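December 24, 2024

Spent the morning on the reset rules for the tabletop cell with Linnea Nordin. We've got a decent draft now! Main one: both hands stay open and off the dishes until whoever's at the bench calls "clear" — out loud, no nodding. Second, the speed cap goes on before anyone reaches in, even just to nudge a plate.

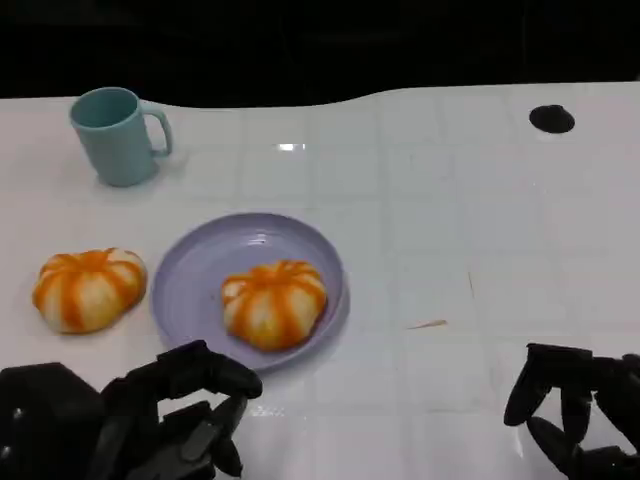

*Bun task, one on the lavender plate, one still on the table. Mug at the back left.*

Still arguing about crumbs and bits on the surface. I say wipe between every run, Linnea says every 7 (she's got a fair point about time). Parking it, and I'll ask the Dalow crew what they do before we print the sheet.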